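Bathroom talk — notes, version of 7/29/18
Ciltville library, back room. Slot is 31 min incl. questions. DON'T run over again

Start without the title. Just say hello, then the question: who here has a bathroom corner they hate? Wait for hands. There will be hands.

Then who I am. Quick. Did tile for 15 years, mostly other people's bathrooms, now mostly teach it. Not selling anything. Thank Regula Widmer for setting up the evening and for the projector cable.

What tonight is — small bathrooms, old houses, doing the work in the right order. What it isn't — plumbing code, moving a toilet, anything with the word "spa" in it. Say that early, saves grief at the end.

PART ONE, the corner

Why corners go bad first. Two walls, they move differently. House shifts a little, winter to summer, wood framing swells and shrinks. Grout is hard, doesn't stretch. Cracks. Water gets in behind, sits there, you don't see it till the paint bubbles in the room next door.

So — flexible sealant where two planes meet. Not grout. Wall to wall, wall to floor, wall to tub. Say it twice. If they go home with one thing it's this.

Tell the Ívar Bech story. Beautiful job, whole bathroom by himself, grouted every inside corner, very proud. By December he had a hairline all the way up. He's fine with me telling it (asked him). Keep it short, last time I did the voices and lost four minutes.

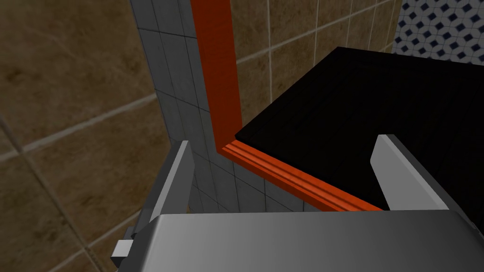
How to fix a cracked corner you already have:
Scrape the old grout out of the joint. Oscillating tool or a hand saw made for grout, go slow, don't nick the tile.
Vacuum. Then wipe. Then leave it alone overnight, it has to be dry.
Tape both sides.
Run the bead in one pass if you can. Tool it once with a wet finger or one of the rubber shapers. Once! People keep fussing and it gets worse.
Tape off while its still soft.
No shower till the tube says so. Read the tube.

Somebody will ask silicone or acrylic. In a shower, silicone. Next to a painted wall up high where it never gets soaked, acrylic is OK and you can paint it. Silicone you can't paint. And new silicone won't stick to old silicone, so all the old stuff has to come off, every bit. Boring job. Podcast.

PART TWO, mixing tile

This is the fun part, slow down here, people like it.

Most small bathrooms in this town have had three owners' worth of taste in them. You don't have to rip it all out. Keep what's sound. Tap each tile with a knuckle or the handle of a screwdriver — hollow sound means it's let go of the wall, or is about to. Solid sound, leave it be.

Then how to put old and new next to each other. What I tell students:
Let one of them be loud. If there's a pattern, everything around it goes plain.
Match warm with warm if you can. Brown, cream, brick color. If you can't, put something plain between.
Keep one grout color over the whole room. Does more than people expect, makes stuff that was never meant to go together look planned.
End the pattern somewhere that makes sense. A corner, a ledge, edge of the shower. Not just wherever the box ran out. (pause, they laugh here usually)

Samples. Bring them home, look at them at night with the bathroom light on. Store light is useless. Sulastri Santoso had a green in her hall for weeks, leaned on the radiator, hated it in the end and was glad she waited. Cost her the price of one tile.

Check thickness!! Old tile and new tile are hardly ever the same. Even a small step catches the light and also your sponge. Build up behind the thin one or use a trim strip. Thats a whole other talk, skip unless asked.
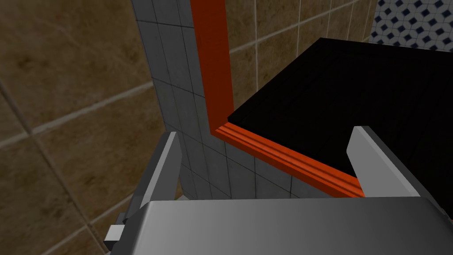
Ordering. Measure wall, add extra for cuts and breakage. More extra if laid on the diagonal. More again if it's a pattern that has to line up. Keep the leftovers, write the color name and the lot number on the box with a marker, put them somewhere dry. You will crack one some day and the store won't have it.

Lots — two boxes, same name, can be different shades. Open all of them, shuffle, before you set any. Ask Aksel Eskildsen if he's in the audience, he has a wall at his place that changes color halfway up. He'll tell it better than me.

PART THREE, money and order of work

Put the budget up on the flip chart. Up to $200 gets you: fresh sealant everywhere, a regrout kit, a new fan cover, paint for the ceiling. Big difference for that money. Do this first and live with it a while.

Order, if doing more:
Fan. Does it really pull? Hold one sheet of toilet paper to it. If it drops, fix that before you spend a cent on looks.
Leaks.
Walls behind tile, soft or not.
Tile.
Grout, then wait, then sealant.
Paint last. Everybody wants to paint first.

Ásdís Ingvarsson's point from the spring class, worth stealing, give her credit: run the shower hot with the door shut, then look where the drops collect. That's your map. Cold corner, probably outside wall. Put your effort there.

Cleaning — keep short. No vinegar on stone, ever. Mild soap, wipe the shower down after, leave the door open. Squeegee people know who they are.

Skip if short on time: heated floors, glass block, the history slides.

QUESTIONS they always ask
Can I tile over tile. Sometimes. Has to be solid, clean and roughed up, and think about where the door and the outlets end up.
Do I need to seal grout. Cement grout yes, epoxy no.
Black stuff that won't scrub off. It's inside the sealant, cut it out and redo.
Who do you reccomend. Not naming names from the front of the room, come see me after.

Pass round the grout sticks. GET THEM BACK, lost the dark gray one last time.

Lights, chairs, key goes in the book drop.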